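I finally had the architect round in April to talk about the back of the house. I'd been putting it off for two years, mostly because of the cost, and partly because I didn't know what to ask for. Her name is Jovita Villaseñor and she works on her own from a unit on Nzioka Road.

What I wanted was more light in the kitchen. What I'd assumed this meant was an extension with a glass roof, as next door have. Their builder quoted me for the same thing and I'd more or less accepted that as the price of being able to see the chopping board at three in the afternoon.

Jovita spent most of the first visit standing in the hall. She asked when we used each room, and which lights we switched on first. I had to think about it. We put the kitchen light on at breakfast all year round, even in June. 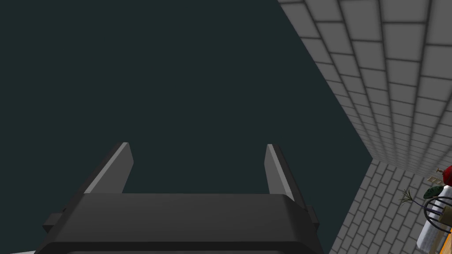
*Light grey brick wall, on the right.*

Her first drawing had no extension in it. She wanted to take out the larder, move the back door to where the larder was, and put a tall window in place of the old door. The sill would drop to 412 mm, low enough to sit on. There would be a rooflight over the sink as well, but a small one, fixed shut.

I wasn't sure about losing the larder. It's cold and awkward and full of jam jars, but I like it. We went back and forth on this by email for most of a month. In the end she found room for a shallow cupboard on the north wall, with a vent at the bottom, and I gave in.

The quote for the rooflight and the window together came to £3,290, without fitting. The window is from Brudov. Uvon were cheaper but wouldn't make the low sill without a thick bar across the middle, right at the height of your eyes when you sit down.
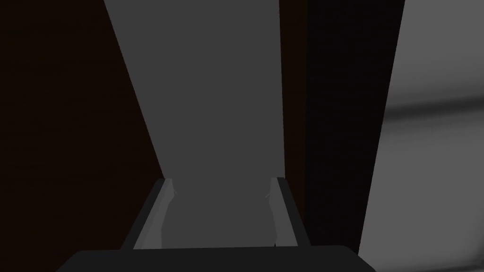 Akinyi Mugo left a comment on my last post to say she had the same argument over a bar in a window, let the firm have their way, and has been looking at it for six years. She also said to ask about cleaning the rooflight from outside before signing anything. I hadn't asked. The answer is a long pole from the yard.

Planning was simpler than I expected. We didn't need full permission for the window, only a certificate, and Jovita filled in the form. Building control wanted a proper lintel drawing and a note on the safety glass, as the sill is so low.

The part I'd have got wrong on my own is the electric light. I had a row of downlights in mind, spaced evenly over the whole ceiling. She asked what each of them was for and I couldn't say.

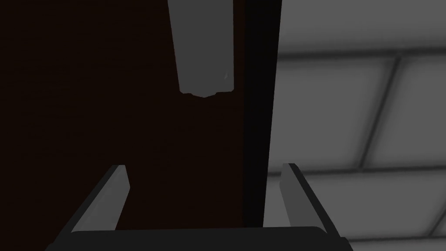
So now there's a strip under the wall cupboards, a pendant over the table and one wall light by the door, all on separate switches. The pendant hangs about 80 cm above the table top. I thought that was too low on paper. We tried it with a lamp tied to a broom handle and it was fine – you can see the person opposite and the bulb isn't in your eyes.

I've also been told to hold off choosing the paint until the window is in. I had bought a tester of a Kundinby off-white already. It looked green on the north wall and quite yellow beside the door, so I've put the lid back on.

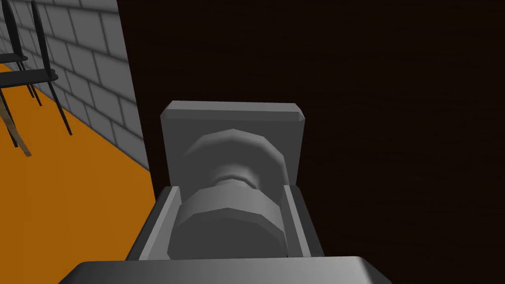

The builder can start once the window has a delivery date, and Brudov won't give one until the final survey. That has been moved once. Meanwhile I've begun emptying the larder, and the jam is in boxes under the stairs.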